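Speaker notes – "Keep the Tin: character packaging and why it stays in the house"
Herman Lau, Gunddale collectors' meetup, 2025-05-10

Slot is short. Don't read the slides out. Water on the lectern BEFORE starting, not after like in July.

Opening. Ask who has a cookie tin at home with no cookies in it. Wait for the hands. Then ask what's inside. Buttons, batteries, old keys, somebody always says foreign coins. Let it run a bit, good warmup.

Then the numbers from my own catalog. 3,930 entries total. 2,402 are tins or boxes, rest is paper, bags, loose lids. 92 of them Sanrio. Explain what an entry is if asked – one item, not one design, so doubles count twice. Yes I know. Long story, ask me at the break.

Slide 2. Small box, plain table. Point is size. People picture a big holiday tin when you say tin, and most of what survives is small stuff that fits a drawer.

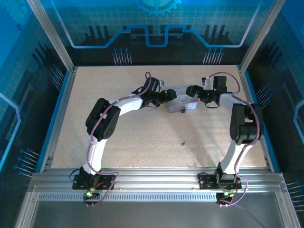 Drawer rule: if it shuts in a desk drawer it lives. If it doesn't it goes to the garage and then the garage gets cleared. My aunt in Ustitham, whole shelf of the large round ones, gone in one weekend. Keep this to a minute, I get worked up.

Next, lids. Lid is the whole thing for a collector. Condition grading the way I do it:
– lid print first
– corners second
– base last, almost don't care
Rounded corners tend to wear better than square ones in my lot. Square ones lose paint at the point. Pass the Choo tin round here (the dented one, NOT the good one).

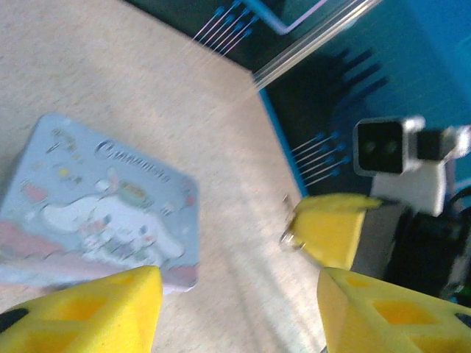 Cinnamoroll tin, lid side up. Pale blue with the pink band along the bottom.

Color talk. Pale blue is hard. Shows every scratch and yellows if you leave it in a window. Mine from the kitchen sill is nearly green now. Store out of light, tissue between, no rubber bands ever. Rubber bands leave a line that dosen't come off. Had 60 tins from an estate lot, every one banded. Sad day.

Now the drawing itself. Slow down for this part. Puppy on his belly, long ears, teacup sat on his head. Ask the room what they notice first. Most people say the face, kids say the cup. Little bunny tucked in at the paws, easy to miss. Cream swirl on the drink. There's a second pair of ears behind the cup too – let someone find it.

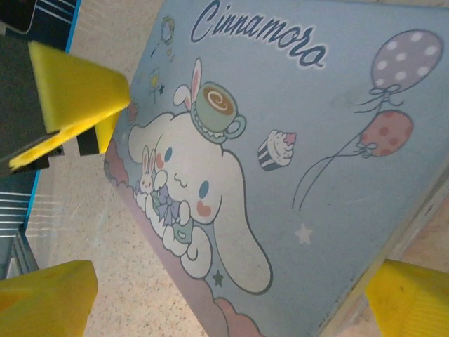 So the name is up top and the character gets nearly everything else. That's normal for gift tins. Older ones in my collection give the maker a lot more room, big medal, big address, street number even. Somewhere along the way the picture won. Don't give a date for this, got corrected on it last time and they were right.

Filler motifs. Cupcake, balloons with the curly strings, tiny stars. I call it confetti, not a proper term. It fills blank space and gives you a reason to pick the thing up again. Also handy for telling printings apart – compare the small stuff, not the main figure. The main figure gets redrawn carefully, the small bits get shuffled. My Sistell binder has side by sides, pass it left to right, I want it back this time.
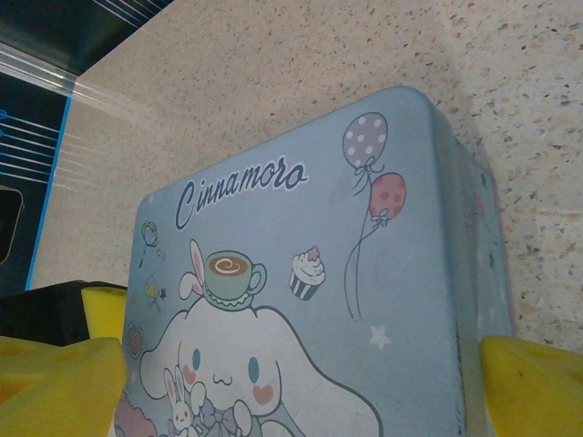
Balloons: check the dots. Red one and lavender one both dotted here. When comparing two copies do dots, then bows, then strings. Takes a minute, use a lamp from the side. Phone flash is useless on shiny lids, you just get a white blob.

Cleaning, if time. Dry soft cloth. Barely damp if you must, then dry straight away, seams too. No dish washer. No vinegar. No toothpaste, somebody will ask about toothpaste.

If running over cut cleaning and go to questions.

Likely questions:
What's it worth – not much, buy what you like
Keep the inner tray? yes, under the tin, flat
Can I use it? Yes!! mine hold stamps and sewing stuff

Swap table is by the back door afterwards. Labels on your own tins please, pencil on paper, no stickers on lids. Get the binder back from the front row.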